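3.2 Long Boxes in Short Homes

Of the 932 items in the Herkmont household inventory, most present no difficulty to anyone who owns a shelf. The trouble begins with the long boxes: foil, parchment, food wrap. They are too long for a drawer, too narrow to stand without falling over, and too often needed to be put anywhere sensible. In the Clamow diaries, households reported keeping them on top of the refrigerator, behind the toaster and, in one case, in a boot.

We therefore treat the long box as a class of its own. Following Dwivedi's terms, a container "houses" an item when the item is fully within the rim and "hosts" it when some part sticks out. The distinction sounds fussy until one tries to slide a second item in beside the first. The container used for this class is a black wire-mesh basket with a high back and a low front, a shape evidently designed by someone with magazines in mind. It stands on white paper so that its outline can be traced before and after each placement.

Figure 4 shows the basket and a box of plastic food wrap.

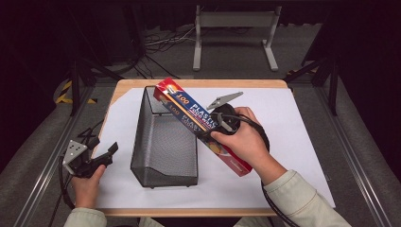
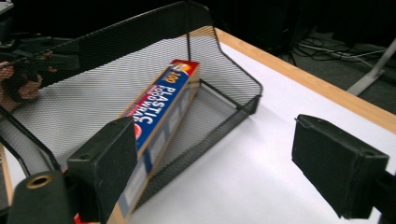
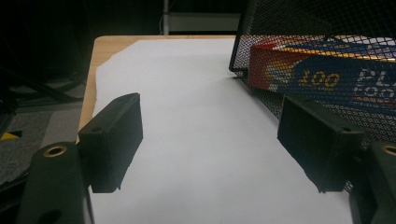

Figure 4. A long box and a mesh basket. Top: the box held diagonally, its upper end over the basket. Middle: the box lying diagonally inside. Bottom: the box in the basket, seen through the mesh.

3.3 What Counts as Put Away

Our first coding scheme had two values, in and out. It survived until May, when the coders met the long boxes and began writing notes in the margin. The revised scheme records three things: whether the item is housed or hosted, whether it lies along the longer side of the container or across it, and whether its printed name can be read without moving anything. The last was added at the request of the Warken households, who maintained that a thing you cannot identify is merely lost in a tidier place.

Of 1435 placements coded, 1290 were settled by both coders on the first pass. The remainder were mostly diagonals. A diagonal box is in the basket by any legal standard, but it also spoils the space on both sides of it, and coders were split on whether this was storage or a kind of occupation. We kept diagonals as a separate code - the alternative was a longer meeting - and report them on their own in Section 4.

Items under 20 grams were left out of this count. They fall to the bottom of any container and stay there, and no household in the sample claimed to have put them there on purpose.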